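# Neck-first grasping

*Last revised 27 Apr 2024*

Neck-first grasping is a way of getting a robot to pick up a bag by its gathered top instead of its body. I'm writing this entry because I've spent far too long on the method, and because the other page on our wiki that mentions it does so in one line and gets the order of the steps wrong. It goes by "twist grasping" in some places, and the Vellenen write-up calls it "rope pinch," a name I still like better (I lost that vote).

## The basic idea

A thin plastic bag is a miserable thing for a robot to deal with. It's see-through, so depth sensors look straight past it or pick up a glare spot and decide there's a wall there. It changes shape whenever you touch it. And the heavy part, the part the camera sees nicely, is usually the worst part to grab, because two small fingers can't close around it.

If the top of the bag is gathered and twisted, though, you get a short stretch of plastic that behaves a lot like a rope. It has a direction, it has a thickness you can guess at, and two fingers close on it just fine! So the method goes looking for that stretch first and leaves the rest of the bag alone until the fingers are shut.
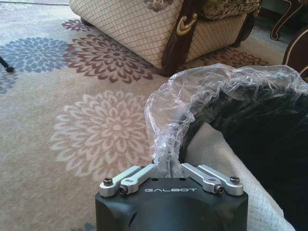 Ludmila Matoušek left a note on the first draft of this page: you should say plainly that the method assumes a neck exists, because half the bags in a normal house are just lying open, and then your whole first stage has nothing to find.

She's right, and I've added the section on open bags further down. For the rest of this part, please assume somebody has already gathered the top.

## Finding the neck

The first version, which came out of the Plakthorpe project, tried to outline the entire bag and then work out where it got narrow. It was slow and it fell apart on clear plastic. The current version skips the outline. It takes the wrist camera view and scores small patches on how many creases run the same way. Creases in the loose part of a bag point everywhere - creases in a twisted neck mostly line up. The patch with the best agreement becomes the target, and the direction of the creases tells the wrist how to turn.

Highlights used to be the enemy here. We now feed them in as a hint, since a bright streak on a fold tends to run along the fold. I was very much against this when it was suggested and I've had to eat my words.
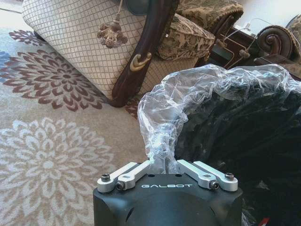
The training set for the patch scorer is small by anybody's standards, 2000 labeled views, and each one was marked by 2 people who couldn't see each other's marks. Where they disagreed on the direction we kept both answers and let the model be unsure. That turned out to matter more than the size of the network, which we changed a bunch of times without much to show for it.

Floors matter too. A plain floor is easy, but a patterned rug showing through clear plastic gives you petals and borders that look like creases to a patch scorer. Woo, the simulator we use, ships with flat gray floors, so an early model that looked wonderful in simulation went hunting for flowers once it met a real rug. We swapped in patterned floors in January and the habit mostly went away.

## Order of steps

This is the bit the other page has backward. The wrist turns before it moves in, and the fingers close before any lifting.

1. Look from a distance and pick out where the bag probably is. Only a rough location is needed, and a bag lining a wastebasket counts as a bag at this stage even though its top isn't gathered.
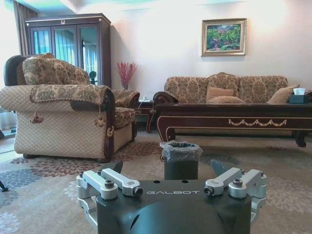 2. Move closer and run the patch scorer. If no patch scores well, back off and try from another side.
3. Turn the wrist so the fingers will close across the neck.
4. Move in slowly and close.
5. Tug gently. If the finger gap drops to nothing, the plastic has slipped out, so go back to step 2.

## Open bags

With no neck there's no rope, and the method on its own can't do anything useful. The Sallham variant adds a gathering motion, where one arm pinches the rim and sweeps it toward the other. It needs two arms and a good deal of patience. My own feeling is that it's really a separate method that hands over to this one when it's finished, but the names have stuck together and I've given up arguing.

## Looking away and coming back

After a failed try the arm backs off, and the wrist camera may end up seeing furniture, walls or a lot of ceiling. Early on we threw those views out as junk. Keeping them helped, because the scorer needs to learn what a room with no bag in view looks like, and to give it a low score without fuss. 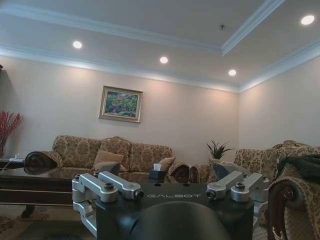

The arm also needs some memory of where the bag was, and ours is very plain: it stores the last good target and drives back to a spot short of it. If the bag has slumped over in the meantime, the stored direction is wrong but the stored place is usually close enough to start scoring again.

## Open questions

Nobody on our side has a good answer for double-bagged items, where the inner neck and outer neck point different ways. Very stiff plastic is a problem too, as it untwists while the wrist is still turning. I'd also love to see the scorer tried on paper sacks, and if you've done that, please add your notes under this heading and leave mine in place.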